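Cuaderno de taller - puesto 10, clasificación de material de oficina
Miércoles, 9:40

Objetivo de la mañana: vaciar el remanente de pinzas de Cisneros y dejarlo en cajas de cartón por tamaño, para que Tendeck pueda recogerlo por lotes. Remanente según albarán: 2,000 piezas entre pinzas de doble asa, clips y anillas metálicas.

Material
Cajas de cartón sin imprimir, con solapas. Guantes de punto negros con puntos de agarre. Rotulador, hojas para etiquetas. Báscula Flondunum, tarada a las 9:15.

Procedimiento
1. Montar la caja y dejar las solapas abiertas. Tarar con la caja vacía.
2. Depositar las pinzas con las asas plegadas. Con las asas levantadas se enganchan entre sí y el recuento por peso sale mal - ya pasó en el lote 3.
3. Las piezas metálicas pequeñas se pasan de una en una. Con el guante de puntos se cogen bien entre dos dedos; con el liso de Drenville se escapan.
4. Sujetar la pared de la caja por el canto al moverla, sin tirar de la solapa.

Pinza verde azulada en el fondo de la caja, y el guante de puntos en las dos tomas. 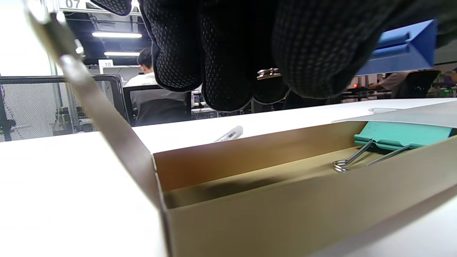
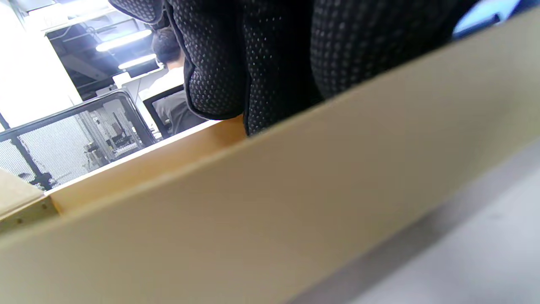

Resultados
Lote 1: 300 piezas, sin incidencias. Lote 2: 300 piezas, dos pinzas con el asa doblada, apartadas. Lote 3: repetido entero por asas levantadas; el segundo pesaje coincide con el albarán. Tiempo medio por lote, 60 minutos, repetición no incluida.

Observaciones
El cartón cede algo en las esquinas cuando la caja pasa de la mitad. Para las pinzas grandes habría que probar la caja de doble canal o reducir el lote. El rotulador tarda en secar sobre la etiqueta satinada; usar hoja mate.

Los puntos del guante dejan marca en el cartón si se aprieta el canto. Es solo estético, pero Tendeck devolvió una caja en diciembre por ese motivo.

Pendiente
- Pedir otro par de guantes de puntos, talla inferior.
- Separar las anillas de los clips antes de pesar.
- Revisar la tara después del mediodía.
- Lote 4: empezar por las pinzas medianas.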